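Budget thread for the second arm, as promised. We're a small lab and the request goes in this March, so I'm writing down what we plan to buy and what we decided to skip. (1/9)

The arm itself is the easy line. We already own one, we know how it behaves, and the second should match it so spare parts fit both. Elif Naz Kaplan got the quote from Çetinkaya. No surprises in it. (2/9)

Fingertips are where we under-budgeted last year. They wear, and you want spares in the drawer before you need them. 22 sets in the new request. Recep Oral wanted more and may turn out to be right. (3/9)

Props: $700 for the year. That covers toy cookware, lids, and replacement knobs and grates for the play stove. Buy duplicates of anything you use in an evaluation. If a pan gets discontinued, your old numbers are hard to compare with new ones. (4/9)
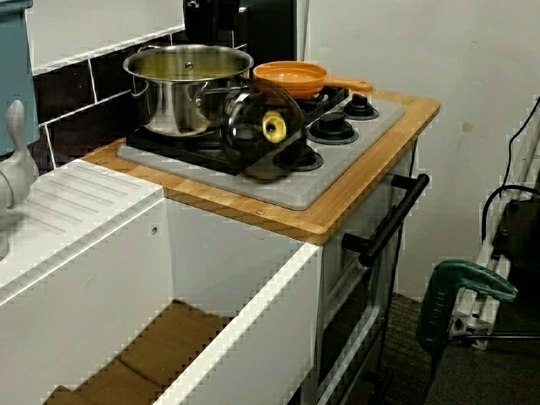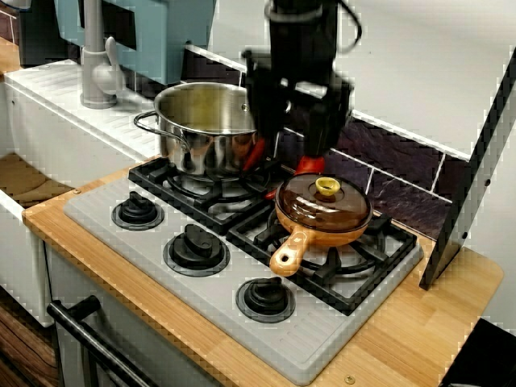 Play stove, both photos: steel pot at the back, orange pan, see-through lid with a yellow knob. (5/9)

Lids get their own line this time. A see-through lid is hard for the depth camera and a small knob is hard for the gripper, so most of our test hours go there. I asked for 5 spares of the same model. (6/9)

Mounting and cables: $2164. Heikki Partanen priced it two ways, and the cheaper one used lighter stands. We went with the heavier ones from Prondonel - if a camera stand shifts you have to calibrate again, and that costs a morning. (7/9)

Not buying: a bigger kitchen set. Saadet Dönmez made a good case for one, but it means new floor space and new mounts, and we still have tasks to finish on the small one. It goes on the list for the Kasside project if that gets funded. (8/9)

Still open is the service contract. Ekrem Akyol is asking whether one contract can cover both arms or if the older one has to be priced separately. If you've dealt with this on a mixed-age pair, please reply with what you ended up paying. (9/9)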